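# Sorting a mixed tray of toys, cloths and cans into three boxes

**Pushpa Rajput** - 29/09/2022

I help at the Orncombe toy library and I look after the small stuff that comes back between sessions. It all goes into one wire mesh tray on the green table. By the end of a morning that means spiky balls, little sports balls, building bricks, waffle cloths, a spotty fabric and crushed drinks cans from the junk play table, all in one heap. 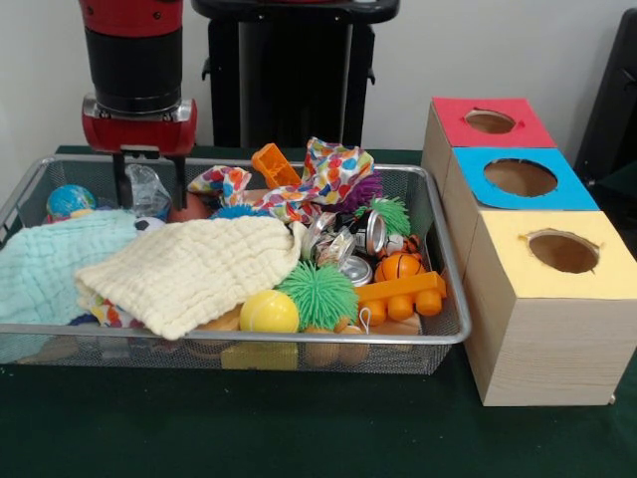 I have three boxes with a round hole in the top of each, one yellow, one blue and one pink, and I would like each box to mean something. At the moment people put things in whichever hole is nearest. I tried sorting by colour in July and it fell apart because most of the toys are more than one colour. The boxes also have to be kept in a stack, as the table is not wide enough for the tray and three boxes in a row.

How would you divide it up? And do the cloths belong in a box at all? They get pushed through the hole and then hang out of it.

### Jornberg

Sort by how it gets cleaned. We changed to this at our playgroup and it is the only system that has lasted.

1. Take the cloths and anything made of fabric off the top first. They hide half of what is underneath.
2. Take out the cans next and check them for sharp edges. Crushed aluminium can split along the fold, and a split one should go straight in the recycling.
3. Put everything that can be wiped into one box. For you that would be the bricks and the smooth balls.
4. Put everything that needs a proper soak into the second box. Spiky balls hold fluff and crumbs at the base of the spines and a wipe does not shift it.
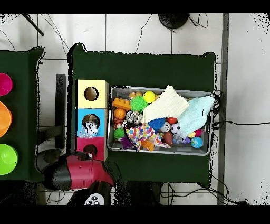

5. Put soft toys and small bits of fabric into the third box, to go through the wash in a net bag.
6. Look through the mesh from the side before you call it finished. Small things lie flat on the bottom.

I would not put the big cloths through a round hole. Fold them and lay them in a bowl or an open crate. They take up a whole box otherwise and you can't see what is behind them.

For labels, use a strip of tape on the side and not on the top - if the boxes are stacked you will never see the top of the lower two. We number ours as well. The toy library stock list here goes up to 609 and the number tells you which box an item belongs to, but that is probably more than you need.

### Negi

just use bigger boxes

### Cludo

I agree with most of what Jornberg says but I would keep all the balls together, spiky or smooth. Children ask for "the balls". They don't ask for the ones that get soaked. You can split them when you wash them, it takes 2 minutes.

So mine would be balls in yellow, bricks and other hard toys in blue, soft things in pink. Cloths in a bowl. Cans in a carrier bag on a hook, well away from the toys.

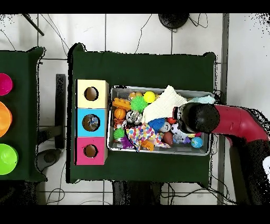
*Three boxes, one tray, and the bowls on the side table for cloths.*

Check the size of the holes too. A small ball will drop through easily but a soft toy may need a push, and if people have to push they give up and leave it on the table. We cut ours wider with a craft knife and ran tape round the edge.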